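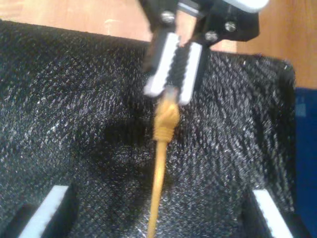
2 min read

Skemero cord-handling set: README and known faults

Hello, and thanks for picking up this set. If you only have time for one part of this file, please make it the section on slipped grips, as it changes which runs you can trust.

What's in it

There are 377 runs of a gripper lifting, carrying and lowering lengths of cord and rope over a dark cloth lining. Some pieces are one material all the way along, and some are joined, like the dark braided cord with the yellow-orange rope knotted on beneath it. Georges Rawashdeh tied most of the joins and is very proud of them.

What went wrong

In May, Teun Vanhove was going back through the logs and noticed that 54 runs marked as good had ended with the cord lower in the pads than it began. The gripper had reported a firm hold the whole way through. We blamed the knots first (sorry, Georges), then the pads, and spent a good long while swapping both before Lutz Petersen looked at the force readings and found them frozen. The sensor process had stalled, and the controller kept reading the last good value as if it were new.

The slips themselves were small, but we treated it as a safety matter all the same. A controller that trusts an old reading could just as easily keep closing on somebody's fingers – and we do reach in there to untangle things more often than we'd like to admit.

What we changed

The controller now stops the arm if 3 readings in a row carry the same timestamp. Hands stay out until the drive power is off, even for a quick tug on a loose end. The affected runs are still in the set, with the field grip_stale set to true. Please leave them out when you train anything on force.

Still open

Slips right at a join are hard to label, and Teun and Lutz disagree on quite a few. Where they do, both labels are kept. Corrections are very welcome and go to Henrik Hinrichs, who looks after the label files.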